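Neues aus der PC-Zerlegung bei Brornari

7. Juni 2025

Ich war wieder mal bei Brornari in der Halle, und diesmal durfte ich richtig lange zuschauen! Seit März läuft dort das Projekt Velano, bei dem ein Roboterarm die alten Büro-PCs mit zerlegt. 145 Gehäuse sind inzwischen durch, und 26 Leute arbeiten weiter in der Zerlegung, so viele wie vorher. Nur die Handgriffe sind andere geworden.

Früher hat jeder seinen Rechner von vorn bis hinten selbst auseinandergenommen, Deckel, Laufwerke, Netzteil, Platine. Jetzt geht es am Aluminiumtisch erst mal an die blauen Laufwerksrahmen, und die sind für den Greifer eine ganz schön fummelige Angelegenheit.
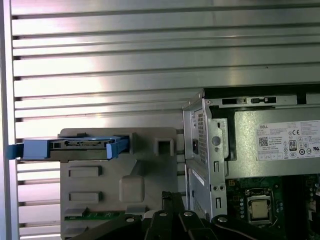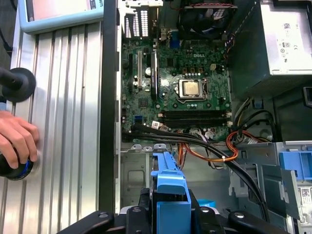 Blaue Rahmen, graues Blech, schwarzer Greifer: Arbeit am offenen PC bei Brornari.

Ginevra Guerra leitet die Schicht und hat die Umstellung von Anfang an mitgemacht. Ihr tun abends die Daumen nicht mehr weh, hat sie mir erzählt (die Klammern müssen wirklich fies sein), dafür ist der Kopf müder. Man schaut dauernd hin, greift ein, korrigiert. Drei Kollegen haben den Kurs bei Monti schon hinter sich, die anderen sollen nachrücken. Einer, 58 und seit Ewigkeiten am Schraubendreher, wollte erst gar nicht und gibt das Steuergerät jetzt ungern wieder her.

Streit gibt es trotzdem – und zwar ums Geld. Wer den Arm führt, möchte auch anders eingruppiert werden, und das finde ich ziemlich einleuchtend. Brornari will darüber reden, sobald der zweite Tisch im Werk Cloda steht. Da fahre ich dann auch hin!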